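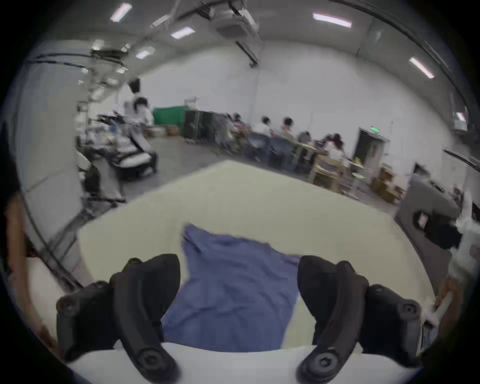
社区 > 街坊新闻 > 洗衣与生活

打印本页 | 用电子邮件发送给朋友

老洗衣房要搬家了，街坊们都在问我新店几点开门

先说结论，免得有人急着翻到最后：肯纳姆（Kenham）老街上的那家自助洗衣房，做到这个月31号为止，之后搬到马克尔（Markell）巷里去，走路7分钟。我今天早上自己走过一趟，拎着两袋床单，中间还停下来跟人说了会儿话，那就不止7分钟了。

这事其实在楼道里传了有一阵子。先是有人说洗衣房要关，后来又说不是关，是要改成奶茶店，再后来连改成什么牌子的奶茶都有人讲得出来。我在这一片住了很多年，知道这种消息最好的办法就是直接去问老板，于是上午趁着烘干机还在转，我就去问了。

老板是今井清志（Kiyoshi Imai），街坊都叫他老今。他正在后面理一堆没人领的枕套，听我问奶茶店的事，笑得把枕套都放下了。“哪来的奶茶店，我连咖啡都泡不好。”他说房东要把整栋楼的水管换掉，工程一做就是大半年，他的机器没有水等于一堆铁柜子，与其等着，不如搬。房东那边倒也客气，提前跟他打了招呼，押金也答应退，所以大家不用替他抱不平（我本来已经准备好要抱不平了）。

新地方原来是一家卖灯具的铺子，我记得橱窗里常年亮着一盏很大的水晶灯，到了十二月还会缠上彩带。老今说接手的时候水晶灯已经拆走了，天花板上剩一个钩子，他打算挂个吊扇。铺面比现在的长，但是窄一些，大的滚筒机得排成一排，人站在机器前面，后面还要能过得去一辆婴儿车，为这个他量了好几遍。我去看的时候地上还画着粉笔线，一格一格的，像小孩跳房子。

价钱我也替大家问了。普通的一桶不变，烘干也不变，大件的被子要贵一点，贵多少他还没定，说要等新机器的水费单出来看看。我劝他先贴个价目表，不然开张那天门口一定吵成一片。他说好，可是他说好的事情，不一定当天会做，老客人都懂。

说到老客人，有件事要特别提醒：寄放在店里的东西请在月底之前拿走！店里靠墙的架子上现在堆得满满的，有窗帘，有沙发套，还有一件很漂亮的呢子大衣，老今说挂了快两年了，小票上的字早就看不清。他会把没人领的先打包带到新店，再留到春天，过了春天就送给莫迪茨（Moditz）旧衣站。要是您去年冬天忽然发现少了件大衣，不妨去看一眼，深灰色，双排扣，内袋里有一张电影票根。

会员卡可以继续用，里面的钱都在。老式的那种纸卡，就是盖章盖满送一次的那种，也可以用，不过老今希望大家尽量在老店用掉，因为印章那个橡皮头已经磨得只剩半朵花，到了新店他想换一个。我翻了翻自己的钱包，找出三张，其中一张只盖了一个章，日期还是我女儿上小学的时候。她现在都考驾照了。

还有补衣服的柜台。很多人担心的是这个，我也担心。在洗衣房一角摆缝纫机的比詹·加塞米（Bijan Ghasemi）师傅，改裤脚又快又平，我家的校服全靠他。他原先有点犹豫，嫌新店离公交站远，搬缝纫机也麻烦，还有人请他去侯赛因扎德（Hosseinzadeh）布行坐班。我今天在柜台前面磨蹭了半天，才敢开口问，他头也不抬地说：“去啊，怎么不去，我的线都已经装箱了。”我高兴得差点当场再拿条裤子给他改。

不过他的时间有变化，新店那边他只做下午，每周4个下午，具体哪几天会写在门口。急着要的衣服请早点送，尤其是开学前那几天，年年都有人前一晚才发现裤子短了一截（对，我就是其中一个）。他还托我转告，拉链坏了的外套请把掉下来的拉链头一起带来，配一个新的颜色常常对不上，他看着难受，您穿着也难受。

搬家那几天怎么办呢？老今算过，中间要停三天，机器要拆、要运、要重新接水接电，再快也快不了。停业期间想洗大件的，附近可以去桥那头那家，就是门口有台很吵的硬币兑换机的那家，记得自己带洗衣粉，那边卖的小包装很贵。小件的嘛，在家用盆搓搓也就过去了。我婆婆听了这话很不以为然，说她们那时候全家的被单都是用盆搓的，接着就讲了半个小时，从搓衣板讲到晾衣竿，我一边听一边叠衣服，倒也叠完了一大摞。

开张当天老今准备了200份小礼物，是一小袋洗衣皂，用棉绳扎着口，先到先得，一户一份。请不要像上次超市送鸡蛋那样，一家人分开排队，假装互相不认识，大家都是邻居，谁跟谁一家心里都有数。早上7点开门，晚上关门时间跟现在一样。门口会多一条长凳，是把老店里那条搬过去的，扶手上刻了字的那条，有人特地来问过，所以我也写上。

我个人还有个小小的愿望，希望新店的布告板能大一点。老店那块板太挤了，找猫的、教钢琴的、转让婴儿床的，一层压一层，我去年贴的读书会通知，第二天就被一张搬家广告盖住了，害得那晚只来了两个人，其中一个还是走错门。老今说新店墙上有一整面空的，谁要贴什么先跟他说一声，过期的他会撕掉。我已经先订了左上角。

最后补一条路线，给没去过马克尔巷的人：从肯纳姆老街往邮局方向走，过了修鞋摊右转，看到一扇绿色的铁门再往里走一点，店就在左手边。推车的和腿脚不方便的，别走修鞋摊那条路，那里有四级台阶，从邮局后面绕一下就是平的。停车嘛，巷子里是不能停的，我看到已经有人把车塞进去了，倒出来倒了十分钟，后视镜还蹭了墙。

有别的问题可以在下面留言，我隔天去洗床单的时候再帮大家问。价目表一贴出来，我也会补在这里。

分享 31 | 评论 7

打印本页 | 用电子邮件发送给朋友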